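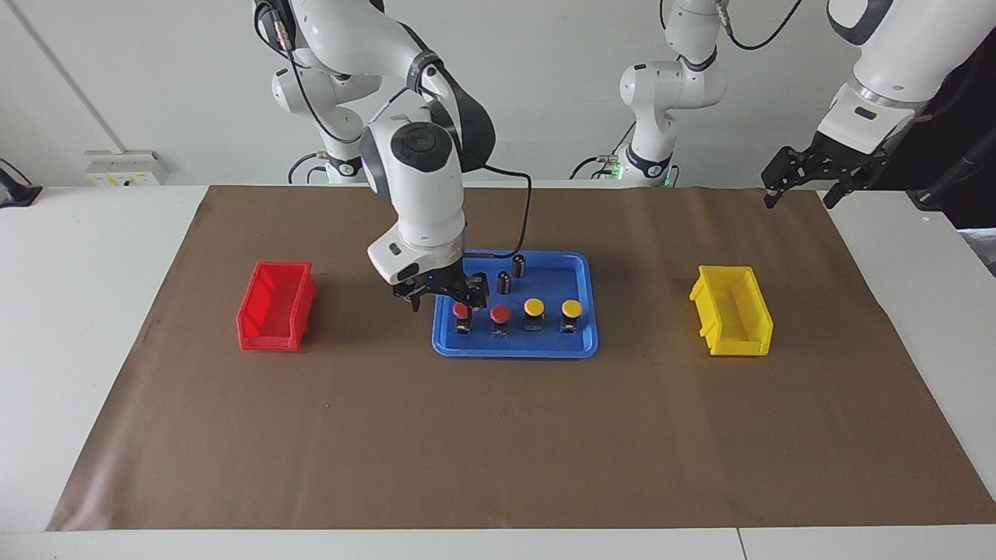 Stimdale diary, 25/06/2025

Button sorting again, both arms. Red caps go in the red bin, yellow caps in the yellow bin, and the small black parts stay in the tray. Skevis want 300 clean episodes by September and we stood at 163 when I unlocked this morning.

The first hour went on the right gripper. It kept closing a little high on the red caps, so I dropped the approach height and saved the old setting in case I regret it. After that the runs went through at a decent pace. I had 66 done by the time I stopped for lunch, and threw out 9 of those - mostly double grasps, and a couple where I let go of the pedal too early. 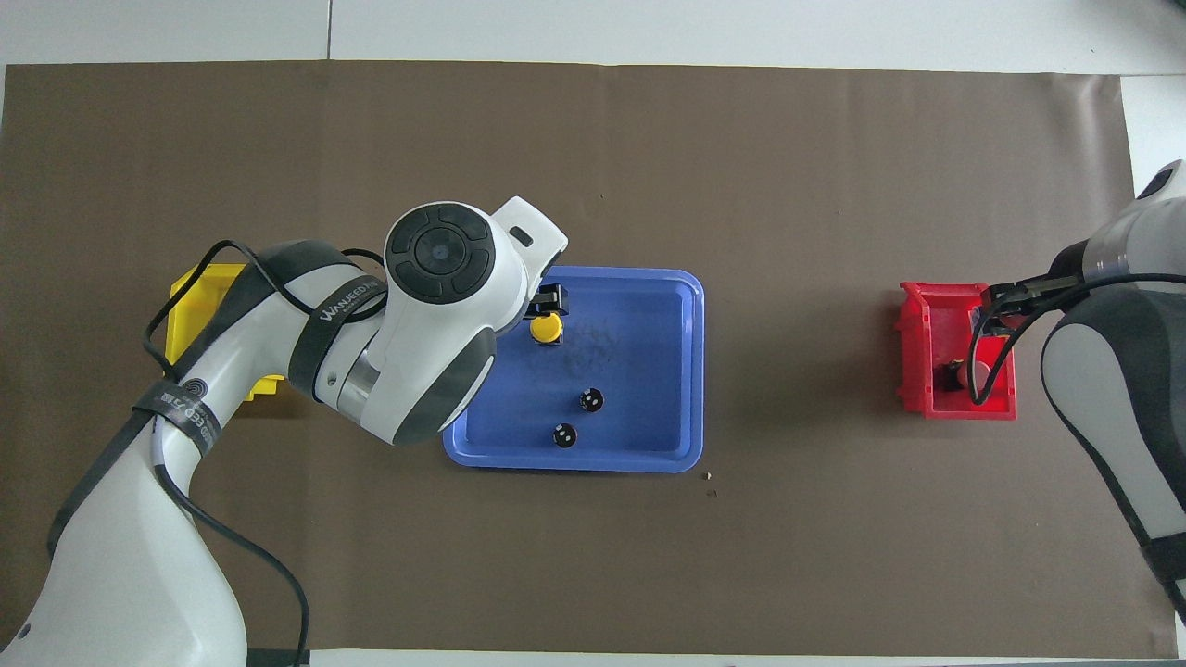 2 min read

The yellow ones are harder to teach than I expected. The cap is flat on top and the fingers have to come straight down on it, and if I rush the last bit the model will learn to rush it too. I have started pausing before each close. It makes the episodes longer, but the Onau people said long is fine as long as it is steady.

Labelling took up the rest of the afternoon. The Gebreyes tool still loses the task name if you go back a page, so I typed it out again each time. Wrote to them about it.

Tomorrow I want to move the parts about more between runs. Too many of today's begin with the buttons in a tidy row. Also need to order brown paper and find the other pedal.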